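Rules that a tired person can follow: a talk about kitchen robots and good practice

Rima Hijazi did not plan to write rules. She was hired at Gilleck to test the software of household robot arms, and for the first year she did only that. Then one day a customer asked her a simple question on the phone: how close to a stove may the arm leave a plastic bottle? She looked in the manual. She looked in the test plan. She asked two colleagues and received two answers.

"I was a little ashamed," she says. "We had a number for how fast the arm can move near a person. We had a number for the force of the fingers. But for a bottle beside a cooktop we had only a feeling, and each of us had a different feeling."

Today she leads the writing of what people in the company call the Kariuki guide, after the meeting room where the first version was discussed. It is a document of good practice for robots that pick up, carry and put down things in a home kitchen. It is not a law and not a formal standard. Companies may use it or leave it. Her co-author is Mutua Kimaro, who comes from Prondport, a smaller firm that builds simulated kitchens for testing. I spoke with both of them on a video call that was planned for one hour and lasted almost two.

I wanted to begin with the text of the guide, but Kimaro preferred to begin with the kitchen. He shared his screen and opened the place where most of the rules are tried before they are written. 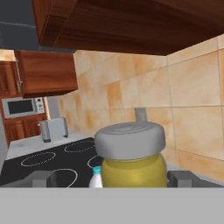

View over the gripper in the simulated kitchen, with the jar between the two fingers.

"Everything in our guide must be possible to check in a room like this," he says. "If I cannot check a rule, I do not want it in the document. I can put it in the introduction, where people write nice things."

The guide has seven chapters. Hijazi tells me that the first draft had many more, and that it was she who wanted them. She describes the first months as a long disagreement, always polite. She came from testing, where every case must be written. Kimaro came from building, where someone must read the page at nine in the evening and still understand it.

"Mutua sent me back a chapter with one comment," she remembers. "The comment was: who is this for? I was angry for two days. After that I removed half of it."

What stayed is quite short. Each rule has one sentence that says what the robot must do, one sentence that says how to check it, and a line for exceptions. The line for exceptions is often empty, and it must be printed even when it is empty. Hijazi insisted on this. In her experience, when a form has no place for an exception, people write it in an e-mail and the e-mail is lost.

I asked for a rule that caused trouble. Both of them answered at the same time, and both said "clear space."

Clear space is the distance the open fingers must keep from all objects except the one that will be taken. On paper it seems an easy subject. In the first version the guide asked for a fixed distance, the same for every object and every kitchen. Kimaro's team ran it 1000 times with different arrangements and found that the robot often refused to work at all. A kitchen counter is simply too full for such a rule. 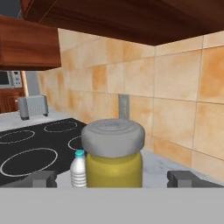

The rule for neighboring objects was the one that changed the most between the drafts. The present text does not speak first about distance. It asks the program to name the target, and then to name everything that stands between the fingers or beside them, before the hand is allowed to come closer. Kimaro explained it with the jar with the gray lid and the small white bottle with the blue cap, which is partly tucked behind the jar's left side. "These two are the good teachers," he says. "The jar is big, so the program sees it and is happy. The bottle is much shorter and narrower. If the program says only 'jar', it fails our check, even if after that it makes a perfect grasp." Hijazi added that this was hard to explain to engineers, who like to be judged by the result. A program that ignored the second object and was lucky has, for her, the same mark as a program that knocked it over.

I said that this sounded strict. She agreed.

"In a test you must be strict about luck," she says. "In a home there will be a different jar, a different light, maybe an old person standing near. Luck will not be the same there."

The second rule that caused trouble is about heat. The guide says that the robot must treat every burner as hot, unless it has a reading that says otherwise and the reading is fresh. It sounds reasonable, but one of the reviewers, from a firm called Porner, wrote a long letter against it. Many people use a cold glass cooktop as an additional table, he argued, and they will be annoyed by a robot that never puts anything there.

Kimaro has sympathy for this letter. "He is right that people do it. I do it too, at home, with the shopping." But he did not want to change the rule. A person touches the glass, or remembers what was cooked. The robot often has no way to remember what happened in the room before it was switched on. The compromise was a note under the exceptions: the owner may allow the cooktop as a surface, but the permission ends when the stove is used the next time, and it must be given again.

There is also a rule about where the robot should set things down. It must choose a place with some margin from the front edge, it must not choose the burner area, and it must be able to say afterwards which place it chose. The last part came from a small incident in the simulation. A run was marked as a success, although no one could find the object in the record. It had been put behind something tall. Technically the task was complete.

"We laughed, and then we wrote a rule," says Hijazi.

We spoke for a while about the logs. The guide asks that after each task the robot keeps a record that a normal person can read. It should not be a file for programmers but plain sentences: what was asked, what was taken, where it was placed, what was refused and why. Kimaro's team compared 108 of such records from different programs and sorted them by one question only, whether someone from the office who does not write code could tell what had happened. Most of them did not pass. Some were full of coordinates. Some were so short that they said only "done."

I asked if it was not strange to write good practice for homes by looking at a kitchen that exists only in a computer. Hijazi was careful with this answer and took her time.

"It is a limit, and we write it on page one," she says. "The simulation can tell me that a rule is bad. It cannot tell me that a rule is good. If the robot cannot follow the rule even here, where I control the light and the position of every thing, then I don't need to try it in a real kitchen. But if it can follow it here, I know only that I may continue."

Kimaro put it in a more practical way. A simulated kitchen can be put back exactly as it was, so two companies can try the same rule on the same counter and compare. In a real kitchen someone has moved the salt.

Neither of them thinks that the guide is finished. There is almost nothing in it about children, and Hijazi considers this the largest hole. There is nothing about pets. The chapter on glass has been written again six times and she is still not content with it. A new version is planned for January, and she hopes to have comments until then from people who clean kitchens for their work, not only from engineers.

Before we ended the call, I asked each of them for the rule they like the most. Kimaro chose the one that says the arm must stop and ask if it finds an object it did not expect. Hijazi chose the rule of the empty line.

The last part of this article was added when the public comment period opened, and it gives the practical information for readers who want to take part.
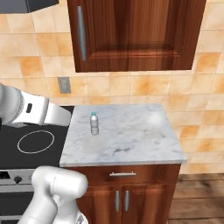 PRONDPORT OFFICE, Friday, October 1, 2021 – The draft of the Kariuki guide is now open for comments. Anyone can send them, also people who do not work with robots. The authors ask that each comment names the rule it speaks about and, if possible, proposes a new sentence in place of the old one. Comments of the kind "this is unclear" are welcome too, but please say which word.

Hijazi reads all comments herself in the first round. Kimaro reads those which concern the checks, and his team tries the proposed changes in the simulated kitchen when they can be tried there. Names of companies are removed before the comments are discussed – this was requested by several firms, and the authors agreed.

A few questions are marked in the draft as open. Should the robot be allowed to move an object that is in the way, or only to report it? How long is a reading from a burner fresh? Is a closed plastic bottle on the counter a different case from an open one, and how should the robot know the difference? For the last question the draft gives two possible texts, side by side. Hijazi prefers the first and Kimaro the second, and they asked me not to write which is which.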